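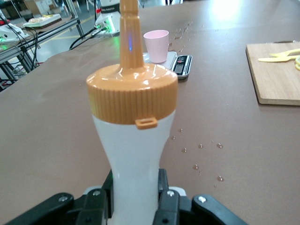

What is a squeeze bottle used for?

A squeeze bottle is used to store a liquid or soft food and to deliver it in a controlled stream, most often oil, sauce, dressing, icing or thinned batter, through a nozzle in the cap.

Squeeze bottle

A squeeze bottle is a flexible container, usually of plastic, whose contents are forced out by pressure of the hand on its walls. In kitchens the term normally refers to a refillable bottle with a screw cap and a tapering nozzle. Similar bottles are used for glue, paint, cleaning fluids and hair colour, but bottles intended for food are sold and kept separately.

Design

The body is made from a plastic soft enough to give under the fingers and springy enough to return to its shape when released. Low-density polyethylene is the most common material. Straight-sided bottles are general in catering, while domestic versions may have a waist or a flared shoulder that makes them easier to hold with oily hands. White bottles hide the contents and are often labelled; clear or milky ones allow the level to be read from outside.

The cap screws on to the neck. Its outer rim commonly carries fine vertical ridges, which give the fingers purchase when the cap is removed. Caps are frequently made in a different colour from the body, and many kitchens use the colour as a code, with red for ketchup, yellow for mustard and orange for chilli or spiced sauces. No general standard exists, and codes differ from one kitchen to the next.

Some caps have a small tab or loop at the side, to which a nozzle cover may be tied so that it is not lost. Other designs have a hinged lid or a twist valve.

Nozzle

The nozzle is a hollow cone, wide at the base and narrow at the tip. On many bottles it is supplied with a closed or very fine tip and is meant to be trimmed with scissors before first use. A cut near the top gives a thin line suitable for oil or decorative work, and a lower cut gives a broader flow for mayonnaise or pancake batter. Trimming cannot be reversed, and for this reason spare caps are sold separately by several suppliers. The Palomino range, in its catalogue of 46 kitchen bottles and jars, lists caps with 2 sizes of ready-cut opening.

Sauces containing seeds, herbs or chopped garlic tend to block a narrow nozzle. They are usually strained first or put in a wide-mouthed bottle.

Capacity

Domestic squeeze bottles generally hold between 200 and 500 millilitres. The standard Veleo bottle holds 467 millilitres to the brim, although the maker advises leaving a gap below the neck. Catering bottles may hold a litre or more, but large bottles are tiring to use one-handed when full.

Use with scales

In baking and in recipes given by weight, a squeeze bottle is often used together with a digital kitchen scale. The bowl is placed on the platform, the display is set to zero and the liquid is added in short squeezes until the required figure is reached. The alternative is to weigh the bottle itself, set the scale to zero and read the amount removed as a negative figure – a method suited to small quantities of oil or syrup, where a heavy bowl would exceed the limit of the scale. Drips on the platform are wiped away before the scale is set to zero.

Cleaning

The body and cap are washed separately in hot water and detergent. A narrow brush is needed for the nozzle, where residue collects towards the tip. Oil leaves a film on soft plastic, and a second wash is often required. Bottles are left to drain upside down with the caps off and are put back together only when completely dry. Not all are suitable for the dishwasher: Jevard bottles are marked for the top rack, while those from Butel are to be washed by hand.

Bottles that remain cloudy or sticky after washing, or that keep the smell of their former contents, are generally replaced.

Storage of contents

Filling a squeeze bottle does not lengthen the life of the food inside. Home-made dressings and mayonnaise are kept in the refrigerator and dated on the day of filling. A domestic refrigerator shelf 23 centimetres high will take most bottles upright with the nozzle fitted; taller ones may be stored in the door.

See also: Piping bag; Sauce boat; Oil cruet; Kitchen scale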